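Sun 22 October

Again I am thinking if the machines can do the work of the house.

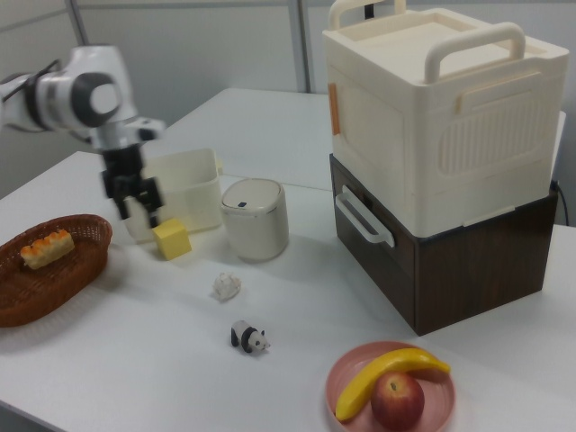

Can a robot tidy a kitchen table today, alone, from start to finish? I believe it can do pieces of this work, slowly, and a person must still stay near.

Wilma Geddes asked me the same on the telephone this morning. She has read in a magazine that in Ustgate one can soon rent a machine for 2,000 a month, and it will clear the table and put the rubbish in the bin. I told her that for this money I would come myself, every day, with my own apron. She laughed, but she wanted a serious answer, so I tried.

A small cube is a good thing for two fingers. It has flat sides and it does not change when you press it. Paper which is crumpled is another matter – each time it has a new shape, and the machine must also understand that it is rubbish and not my shopping list. A banana must go on a plate and not under it. My grandson knew this at the age of two, but I cannot say who taught him.

In September I visited the Brellero warehouse with my evening class. There the arms lift boxes the whole night and I was impressed, I admit it. But all the boxes were the same, and on my table no two things are the same.

Wilma will wait one more year, she says. I washed the cups after we spoke, it took me 12 minutes with the drying. Tomorrow I must call Roman for the kitchen tap, which drips again.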